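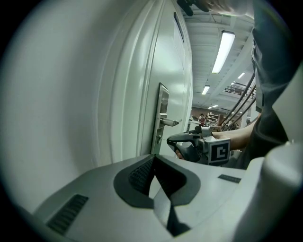
One reader of my first draft wrote back that draughts don't keep anyone awake, noise does, and I should go and measure that instead. Fair enough, so I did both! I rang round 18 households in Plilton over the winter and asked how they slept with the bedroom door open or shut.

Figure 1. A door with a lever handle.

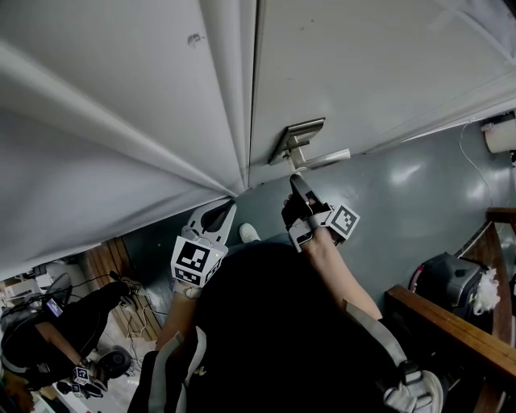
Most people had never given it a thought (I hadn't either, before Plasow). Light sleepers nearly all shut it, and the parents of small children left it open whatever the noise. I kept my own sleep diary for 24 nights too, and I'll come to that mess in section 4.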